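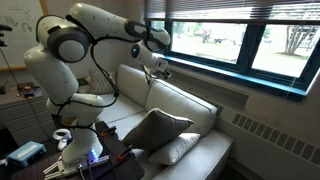 Monday, 9.10 am. Dye bench, Drovthorpe

Last updated: December

Picked up the madder trials again after the weekend. The Somard wool had been in the alum since Friday night and came out feeling slightly sticky, so I gave it two extra rinses in lukewarm water and squeezed it by hand. No spinning. Orathai thinks we are using too much alum on this yarn and I am starting to agree with her.

Bath 1: 300 g madder, Wallitia root, soaked overnight. Tap water, nothing added. Brought up slowly and held at 60. The thermometer on the left ring reads high compared with the one on the right, so I used the right one for both pots.

Bath 2: same weight of madder, same water, pinch of chalk. Went red much faster. By 10 the skein was already darker than anything we got last month.

Let both cool in the pot. Bath 1 is a soft orange, a bit flat. Bath 2 is a proper brick red, though there is a pale patch near one tie where I had knotted it too tightly. Retie with a loose figure of eight next time.

Upholstery swatches

Abbasi want something for seat covers, so rubbing matters more to them than the exact shade. Did the dry rub on swatch 828 and got a faint mark on the white cotton. The damp rub was worse, clearly pink. Duangjai washed a second piece of 828 in the neutral soap and is leaving it to dry flat before she rubs it. If it still marks I would blame loose dye before I blame the mordant.

She also wants a cushion-sized piece, as small swatches never show how uneven the cloth is. Fair point. We have enough of the plain twill for one.
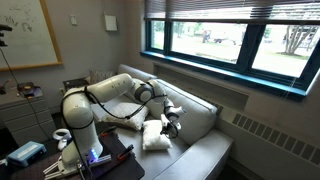
To do

- Order chalk. The tub is nearly finished.
- Check both thermometers in boiling water and label the bad one.
- Repeat bath 2 with the alum cut to 9 per cent of the weight of wool.
- Put a strip of each red in the south window, half covered with card. Orathai to write the start date on the back in pencil, as the pen faded last time.
- Ask Abbasi if they can live with a browner red. An iron dip might help with the fading but I have not tried it on this cloth.
- Keep the spent bath 2. Should be good for a pale coral, tomorrow if there is a free ring.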